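4.2 Open-day demonstration

The second part of the study took place at the Flastamport open day, held on a Saturday in July. Visitors could watch an operator work with two hand-held grippers and then try the same task themselves. The task was to put a sheet of paper up on a whiteboard using small magnets. We chose it because it needs both hands and because visitors understood it without much explanation.

Each visitor had three tries. The first was for practice and was left out of the analysis. Staff from Vunoretti fitted the wrist straps and reset the board between turns. Visitors were told to keep the paper flat, but small wrinkles were not treated as errors. A try ended when the visitor let go of the paper with both grippers or asked to stop.

Most of the questions we were asked were about grip force and about how the recordings would be used later. Children often held the grippers too close to the board, and we moved their starting line back after the morning session. The recordings were added to the Preltano set, which held 2,000 entries before the visit.

Figure 2. Paper-mounting task with two hand-held grippers at the whiteboard.

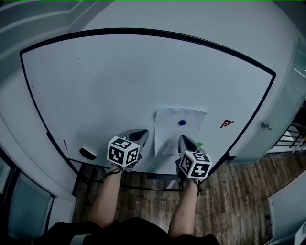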